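Local News | Public Safety

Two Firefighters Hurt in Skornside Warehouse Fire

Two firefighters were treated for burns after a fire at the Tolto storage warehouse on the north side of Skornside on Friday night, the fire department said.

Crews were called at 9:40 p.m. and found smoke coming from the loading dock. Part of the roof fell in while a team was inside. Both firefighters got out without help and were released from the hospital by morning.
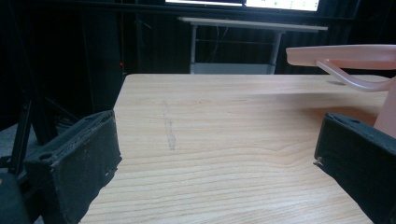 A wooden tabletop with a wavy grain.

Police moved 97 people out of apartments on Haltuso Street. All but 18 were back home before dawn. The rest stayed at the high school gym until gas service was restored.

The department sent 7 engines. Van Wyk Road was closed for most of the night and has reopened in both directions.

The cause is under investigation. Anyone with video of the fire is asked to call the Skornside police desk.

Contact the newsroom | Copyright 2026 | Back to top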